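Ticket 2309 – Warenwirtschaft Nasex, Modul Wareneingang Obst
Status: wieder geöffnet

Gewichte von der Bodenwaage kommen im Lieferschein doppelt an. Betrifft bisher nur Stückware, also Mango, Pepino und Kiwi. Kisten mit festem Tara laufen sauber durch. Der Anbieter hatte den Fehler mit dem letzten Update für behoben erklärt. Das glaube ich erst, wenn ich es sehe.

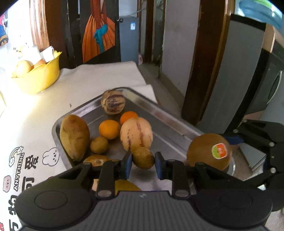 Lager Huvero, 07/04/2022

Update eingespielt, Dienst neu gestartet, Testbeleg angelegt. Ergebnis: Fehler 1049, Gewicht wieder doppelt. Im Protokoll der Waage steht jede Wiegung einmal, in der Datenbank zweimal. Die Waage von Dewulf scheidet damit für mich aus, auch wenn der Anbieter seit Dezember auf sie zeigt. Schnittstellenkabel trotzdem getauscht, keine Änderung. Puffer von Hand geleert, keine Änderung. Der Vorschlag, den Browser-Cache zu löschen, stand auch im Leitfaden – gemacht, ohne Wirkung, wie erwartet. 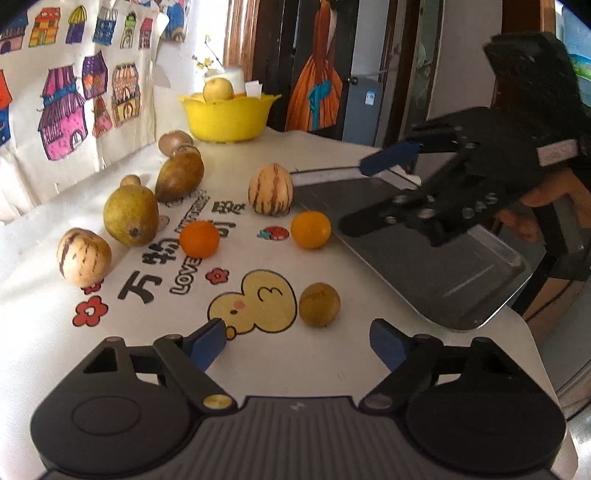
Support Rudico: Bitte prüfen Sie, ob auf dem Server zwei Instanzen des Importdienstes laufen. Nach dem Update startet die alte Instanz in Einzelfällen mit. Bitte Port 51 in der Konfiguration auskommentieren und erneut testen.

»Einzelfälle« lese ich in jedem zweiten Ticket. Es laufen aber tatsächlich zwei Instanzen. Alte beendet, Port auskommentiert, neuer Testbeleg mit Kiwi: Gewicht einfach, kein Fehler. 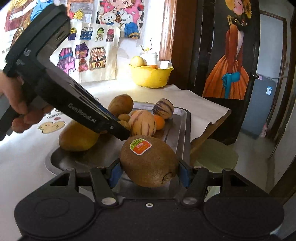

Kiwi mit Aufkleber

Offen bleibt, ob das einen Neustart des Servers übersteht. Der Autostart-Eintrag der alten Instanz ist noch da und lässt sich ohne Adminrechte nicht entfernen. Bitte Ticket nicht schließen, bis der Eintrag weg ist und die falschen Belege korrigiert sind.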